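Notes for the talk at Stirnthorpe, Fri 21 April
Slot: 40 minutes with questions. Speak slowly. Water on the left side.

**Title slide: "Who May Explain the Book? Lay Readers in the Wutulon Fellowship"**

Good afternoon, and thank you for the invitation. I want to speak today about authority in a small religious movement, and about the people who read aloud in it.

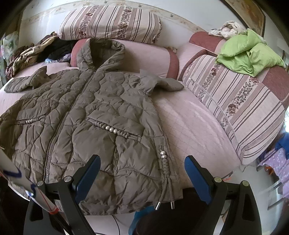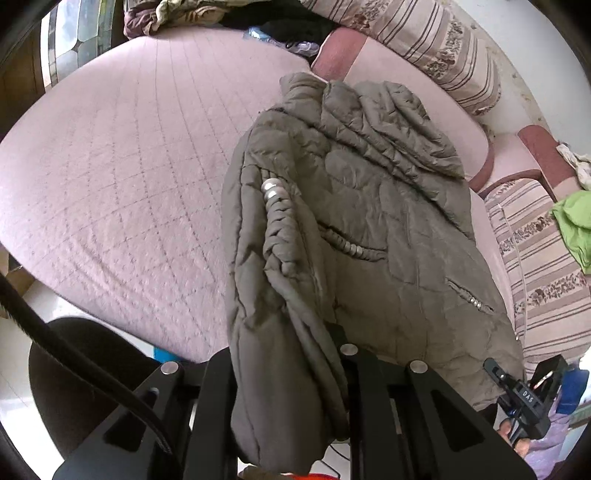 *Quilted jacket, gray-brown, braided trim with beads.*

**1. Starting question**

Read the short quotation from the first rule book, in my translation:

> "Let the reader read, and let him sit down."

Pause after it.

It is a short sentence and it caused trouble for two generations. The founders of the Wutulon Fellowship wanted no clergy. They had left a church in which only the ordained could preach, and they did not wish to build the same thing again in a smaller house. So they created the office of reader. The reader stands, reads the chapter of the week, and sits down. Explanation belongs to everyone.

My question is what happened to that rule when the movement grew.

**2. Background (keep this under five minutes)**

- The Fellowship begins in the town of Wutulon, among weavers and small farmers.
- It spreads along the river to Hao, where the second house is opened.
- By the end of its first generation it has 3000 members. This is the figure in its own membership roll, and I have no second source to check it.
- It never had a seminary. It did have a printing press, from quite early.

If the audience does not know the region: show the map, point to Wutulon in the north and Hao in the south. The road between them was closed in winter, and this matters later.

The earlier writing on the Fellowship treats it as a copy of larger revival movements. I have learned a lot from this writing, but I think it looks too much at the founders and at the printed sermons. The printed sermons come from one house only, the house in Wutulon.

**3. The sources**

My material is the letter collection of the Hao house. It contains 1564 letters. Most of them are from ordinary members, and 106 are from readers who write about their own office. I have worked mainly with these 106.

Say something about the language here. The letters are in a mixed dialect, and the spelling changes even inside one letter. The same word is used for "explain" and for "open," as one opens a door. In my translation I write "open" wherever I am not sure. Some colleagues have told me this sounds strange in English. I prefer to leave it strange.

The search tool I used for the comparison of Bible passages is Wundero. I will be happy to talk about it in the break, it would take too long now.

**4. Three stages**

*Stage one: silence.* In the oldest letters the readers are proud that they say nothing of their own. One of them writes that he has read the whole book of Isaiah in the house "and added not a breath." Members took turns to open the passage, and the turn went by the order of the benches. Even a shy person had to say something when the turn came to his bench.

(Read letter on slide 6. Only the second paragraph.)

*Stage two: the small additions.* After some years the letters begin to mention what they call "the word between." The reader stops in the middle of the chapter and gives the meaning of a hard word. Then he gives the meaning of a hard verse. Complaints arrive from the benches. There is a complaint from a woman in Hao who says that the reader's word between was longer than the psalm.

People usually laugh here. Wait.

I want to be fair to the readers. Many of the newer members could not follow the old translation. They asked for help, and the reader was the person standing up with the book in his hand. I find no sign in the letters that anybody planned to take power.

*Stage three: two kinds of reader.* In Wutulon the elders decided to forbid the word between completely. In Hao they allowed it, but the reader had to be a different person each month. The winter road explains a part of this difference. From the first snow until April the two houses had no contact, and each one made its own customs. When the letters could travel again, the custom was already fixed and both sides were surprised by the other.

**5. What about women readers?**

This section can be cut if time is short. If cut, go to slide 11.

The rule book says "him," as I have quoted. In the Hao letters, however, women read from stage two onward. It happened through the monthly change: the house did not have enough men who could read well. No letter defends this with an argument. It is simply mentioned, in the same sentence as the price of candles or the repair of the stove. I think historians should be careful with such silence. It may mean that the practice was accepted by all, and it may also mean that those who disliked it had stopped writing.

I changed my opinion on this point twice while I was preparing the chapter, and I may change it again.

**6. The argument**

In the usual account, a movement without clergy slowly makes a clergy for itself. Wutulon fits this account well. There, after the prohibition, the explanation moved to the elders, who printed it. The bench order disappeared, and the printed sermon took its place.

Hao fits it badly. The house that broke the founders' rule kept more of what the founders wanted. Members continued to open the passage together until the house was closed. So I would ask us to look at practical arrangements, such as who sits where, how often the person changes, and how long the road is closed. Doctrine alone does not tell us which house will have a clergy after forty years.

(Slower here. This is the main point, say the sentence about Hao again.)

**7. Limits**

- Letters survive from Hao and sermons from Wutulon. I am comparing two different kinds of text.
- Children are almost absent.
- I have not yet seen the account books. The archive has promised me access.

**8. Possible questions**

*Was the Fellowship influenced from abroad?* Yes, by printed tracts. I cannot show personal contact.

*Why did the Hao house close?* The mill closed first and the families moved. There was no split.

*Are there members today?* A small group meets in Wutulon. They were kind to me, and they still read standing.

*When is the book coming?* Say: the manuscript is with the reviewers.

Leave slide 14 with the bibliography on the screen during questions. Handouts are in the blue folder, the two-page version.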